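Section 4. Setting up the bench for a move task

Read this section with Section 3 (Power and Emergency Stop) open beside you. It is for the people who used to load trays by hand at the Jeltmont packing benches and who now set up, watch and clear the Tumach cell. No programming is needed. Changes to the program are made by the Brinex support desk.

4.1 What changes in your shift

The cell does the lifting. You put out the goods, check the grid, start the run and deal with stops. Expect to walk more and reach less. One operator looks after one cell for the first 10 shifts. After that the shift lead may pair it with a second bench.

4.2 Before you start

1. Sign on at the bench log and read the last entry.
2. Check that the emergency stop on the pendant is released and within reach.
3. Smooth the paper flat by hand. Replace it if a tear lies under a pick or drop position.
4. Check that the tape lines are stuck down along their whole length.
5. Set out the plate and the basket.
6. Put the fruit on the plate, stems visible where possible.
7. Step back behind the floor line and press Start.

CAUTION: Do not lean over the paper with the arms powered, even when they are still.

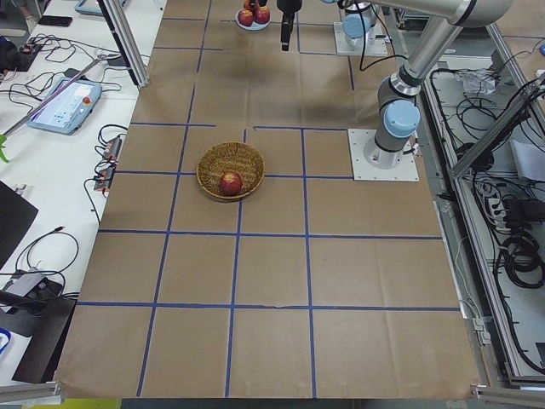
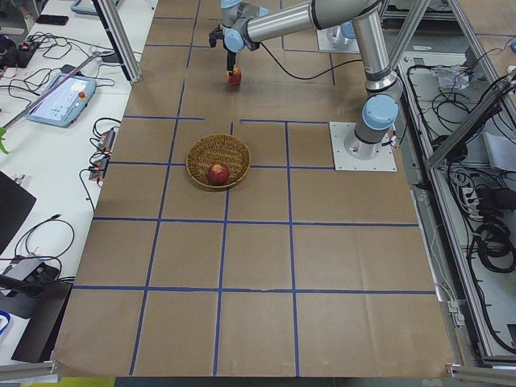
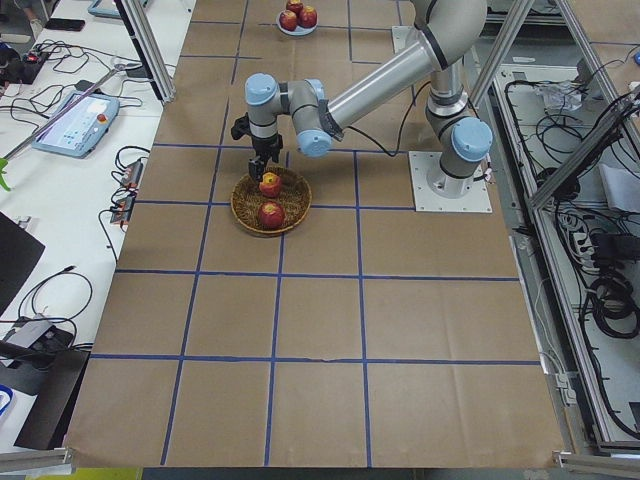
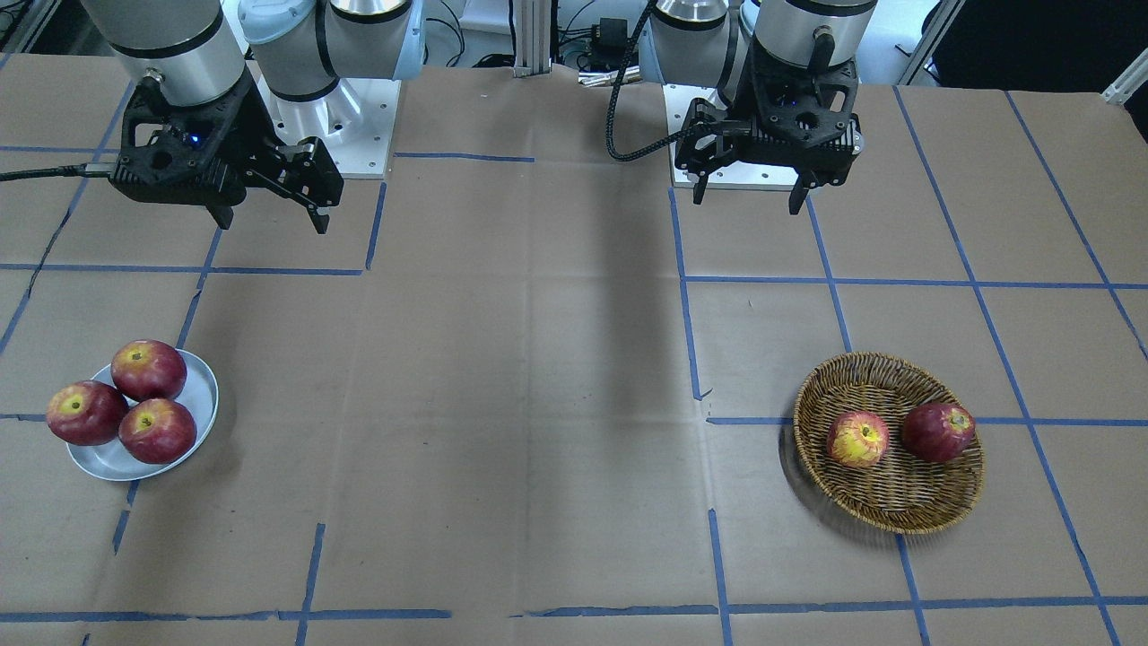 4.3 Placing the basket

Basket position causes more stops than any other part of the set-up. The program holds one drop position for each layout card, and the card shows where the basket goes against the tape. Do not assume that a basket belongs inside a square. In the first two pictures it sits across a tape line, and if your card shows it that way, leave it that way. Turn the basket if a strand of the weave has come loose, so that the loose end faces away from the arm.

Note: Layout cards are kept in the bench folder. Card 19 has been withdrawn. If you find a copy, hand it to the shift lead.

4.4 During the run

1. Stay where you can see both the basket and the plate.
2. If a piece drops outside the basket, let the arm finish its move, then press Pause.
3. Wait for the Paused message before you reach in.
4. Put the piece back on the plate and press Resume.
5. After a second drop in the same run, stop the cell and call Brinex support.

CAUTION: Pause is not a safe state for cleaning or for changing gripper fingers. Use the emergency stop and follow Section 3.

4.5 Clearing and handing over

Press End Run and wait for both arms to park. Take the basket off first, then the plate. Put bruised fruit in the reject crate and write the number in the log. Bruising is recorded against the cell and does not count towards your own figures.

Gripper fingers are changed every 1,275 picks. The counter is on the second page of the pendant menu. If it will pass that number during the next shift, tell the incoming operator.

Allow 20 minutes for handover in your first week on the cell. Training time is paid at your normal rate, and requests to go back to a hand bench go to the shift lead in writing.

Section 4 last revised 17 June 2023.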